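Erance — Informe de avance para el programa Gakusley
20 Jun 2019

Estimado equipo de seguimiento:

Antes de entrar en materia, gracias por la paciencia con el calendario. El informe anterior quedó corto en la parte de método, nos lo hicisteis notar con mucha amabilidad y teníais razón, así que esta vez nos hemos extendido justo ahí, quizá más de la cuenta. Quien solo quiera saber en qué punto estamos puede ir directamente al apartado de tareas y gasto, aunque nos haría ilusión que alguien leyera el resto.

Resumen del periodo

Erance nació para responder a una pregunta bastante concreta: cuánto puede aprender un brazo manipulador sobre el orden en que conviene mover las cosas, si lo único que recibe es la disposición inicial y la disposición deseada. Durante este semestre hemos pasado de tener dos módulos separados (uno que decide qué objeto mover y otro que calcula cómo moverlo) a un único bucle en el que el segundo puede decirle al primero que lo que pide es mala idea. Parece un cambio pequeño y nos ha llevado casi todo el invierno. Ha merecido la pena.

Método

El planificador de alto nivel propone una secuencia de agarres y depósitos. Antes, esa secuencia se daba por buena y se enviaba entera al generador de trayectorias, con el resultado que ya os contamos: planes impecables sobre el papel que exigían meter el codo del brazo por donde no cabía. Ahora cada paso se comprueba con una estimación rápida de alcanzabilidad, aprendida a partir de simulaciones previas, que devuelve un valor entre cero y uno. Si el valor es bajo, el planificador busca otra alternativa antes de gastar tiempo en el cálculo completo. Si es intermedio, se calcula la trayectoria y el resultado, bueno o malo, se guarda para el siguiente ciclo de entrenamiento.

La estimación se entrena con lo que internamente llamamos escenas difíciles. Al principio las generábamos al azar, y casi todas salían facilísimas, con los objetos repartidos a ras de suelo y el brazo paseándose por encima sin ningún apuro. En junio cambiamos el generador para que premiara las diferencias de altura y los huecos estrechos, y la curva de aprendizaje, que llevaba semanas plana, empezó por fin a moverse. Debemos la idea a una conversación con los ingenieros de Clivska, que nos preguntaron con mucha naturalidad por qué nuestras mesas no tenían estanterías. No teníamos una buena respuesta.

Conviene aclarar una decisión que quizá os extrañe. Hemos mantenido los objetos deliberadamente sencillos, cubos y poco más, para que un fallo se pueda atribuir al orden o al movimiento y no a la forma de la pieza. El agarre de formas irregulares sigue en la propuesta original, en el paquete de trabajo 6, y no lo hemos olvidado.

Resultados

La evaluación se hizo sobre 1,000 escenas que el sistema no había visto durante el entrenamiento. Con el método antiguo, una parte nada despreciable de los planes se rechazaba en el último momento, ya con la secuencia completa calculada. Con el bucle nuevo esos rechazos tardíos han bajado de forma clara en todas las familias de escenas, y el tiempo total de planificación también baja, salvo en las escenas muy sencillas, donde la comprobación añadida cuesta más de lo que ahorra. Las tablas completas van en el anexo, con los casos desfavorables incluidos. Hemos preferido no daros aquí un porcentaje único: mezclaría escenas que se parecen muy poco entre sí y quedaría mejor de lo que es.

Tenemos identificadas once configuraciones en las que el sistema sigue fallando una y otra vez. Casi todas comparten el mismo patrón — un objeto elevado, muy cerca de la base, que obliga al brazo a plegarse sobre sí mismo — y son ahora mismo nuestro banco de pruebas favorito. Les hemos cogido cierto cariño.

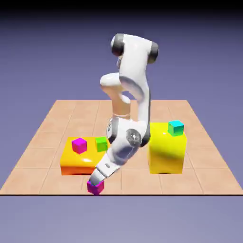
La altura de los apoyos es la variable que más pesa en la estimación de alcanzabilidad, bastante más que el número de objetos. Durante meses habíamos supuesto lo contrario, y por eso el generador antiguo se dedicaba a añadir piezas sin ton ni son. Con un bloque naranja bajo a un lado y una caja amarilla más alta al otro, casi pegada al brazo, el cubo cian de arriba plantea un problema muy distinto del que plantean el verde y el magenta colocados sobre el naranja. El cubo magenta del borde delantero, al que llega la pinza con el brazo muy inclinado hacia abajo, corresponde a otra clase de dificultad, la del límite de la plataforma, que tratamos con un término de penalización aparte. Ese término todavía se ajusta a mano y nos gustaría que dejara de ser así antes del próximo informe.

Tareas y gasto

Los paquetes de trabajo del 1 al 3 están cerrados. El 4, dedicado a la integración del bucle, se cierra con este informe, a falta de la documentación del código, que va un poco retrasada. El 5, el traslado al brazo físico en el laboratorio de Granström, ha empezado por lo menos vistoso: calibración, protocolo de seguridad y una larga lista de cables. No esperamos resultados comparables con los de simulación hasta bien avanzado el otoño.

El gasto va según lo previsto en personal y algo por debajo en cálculo, gracias a que la estimación rápida nos ahorra muchas trayectorias completas. Solicitamos trasladar ese remanente a la partida de material de laboratorio, sin cambios en el total concedido. El formulario correspondiente acompaña a este documento.

Riesgos y próximos pasos

Nos preocupa sobre todo el salto al robot real. En simulación conocemos la posición de cada cubo con exactitud, y en el laboratorio tendremos que convivir con el error de la percepción, que todavía no hemos modelado bien. Nuestra intención es introducir ruido en las posiciones durante el entrenamiento y ver cuánto se degrada la estimación. También queremos publicar el generador de escenas, con una licencia abierta, en cuanto la documentación esté presentable.

Si os encaja, podríamos organizar una visita al laboratorio cuando el brazo físico esté calibrado. Avisadnos con algo de margen para reservar la sala grande, que está muy solicitada.

Un saludo muy cordial,
El equipo de Erance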